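Bumia Peel-and-Stick Wallpaper, Large Floral

I put up two rolls in February, on the short wall of a hallway that gets knocked by bags and elbows all day. Each roll was 63 dollars from Muletti, and delivery took 7 days.

The paper is thicker than the Eder brand I used before. It goes on in strips, and you can lift a strip and reset it two or three times before the glue gets weak. Wash the wall first and let it dry overnight. I skipped that on one strip and the bottom corner curled within a week.

Matching the pattern is the slow part. The repeat is large, so you lose a fair bit of paper on each drop. I spent around 90 minutes on the first three strips and much less on the others.

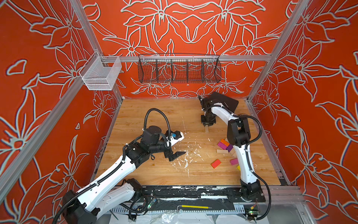
Big flowers in a strong color do make a small space feel closer. I like that in a hallway, but I would not put it in my bedroom. The surface wipes down with a damp cloth. Pencil came off, ballpoint did not.

Outside corners are the weak spot. Mine needed extra paste along the edge. Four stars, and I would buy it again for a flat wall.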